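Ticket 2460: Pop-up supper bookings going in twice
Status: open, reopened once
Product: Brivura table booking, Plarkari kitchen screen
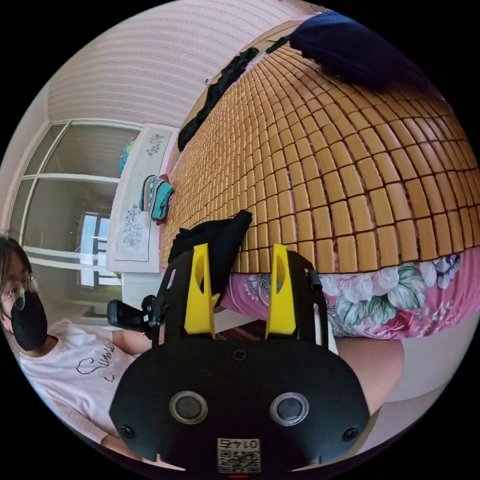 Opened by Menaka Bhattacharjee, Pramanik, Brorville, 27 Dec 2023

We run a guest chef supper once a month and take bookings through Brivura. For the last one the booking page said we were full at 60 covers. We weren't. When I went through the list by hand there were 31 people on it and the rest were the same names again. We turned people away at the door and then had empty tables all evening, with a guest chef standing there with trays of stuffed aubergines he'd prepped for a full room.

I'd like to know why, and I'd like it fixed before the next one. Please don't send me the help page about clearing my browser. I've read it.

Reply from Ruwan Marikar, support

Hello Menaka, sorry about the supper. Could you tell us whether guests are pressing the confirm button more than once? The page can be slow when a lot of people book together and this is the usual cause of doubles.

Menaka Bhattacharjee

Some of them might be. But the doubles on my list are a day apart in several cases. Who presses a button and then presses it again the next day? I don't buy it.

Ruwan Marikar

Fair point. I've passed it to Filippos Margaritis, who looks after the link between bookings and the kitchen screen.

Filippos Margaritis

I can see 2 links set up between your account and Plarkari. One dates from June and the other is newer. Each sends the bookings back overnight, and the older one writes them in as new. I've switched the June link off and removed the repeats. Marking as solved.

Menaka Bhattacharjee (ticket reopened)

It isn't solved. I made a test booking for a table of four last night and it's still there twice this morning. Also the reminder texts went out to people whose bookings you removed, so I've had Rafsan on the phone all morning telling regulars that yes, they do have a table.

And who set up the second link? Neither of us did.

Filippos Margaritis

The June link was off but still had a queue waiting, and your test went out with it. I've emptied the queue. Please try another test and leave it for 24 hours. The second link was made during the menu update by our side, as far as I can tell. I'm checking with Habibur Dissanayake.

Menaka Bhattacharjee

Test is in, name of Aubergine, table by the window. One entry so far, but there was only one at this stage last time as well. I'm keeping a paper list for the next supper whatever this says. Leave the ticket open, please.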